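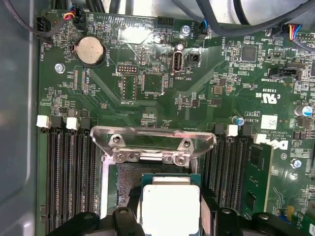 Two-finger gripper holding a processor above the CPU socket, wrist camera view.

Home | News | Research | Press | Contact

ZARKPORT, March — Drester has released results for a processor placement method that corrects alignment from wrist camera images alone. The policy was trained on 1275 demonstrations and tested over 1000 placements on desktop motherboards left in their chassis. It failed 21 times, with 2 of the failures traced to grip slip.

"The socket contacts give a usable texture at close range," said Aurelia Gruber, who led the tests. "We estimate rotation from that texture before descent — the board itself carries no added markers."

A technical report by Gruber and Mathias Schwaiger is available from the Drester press office.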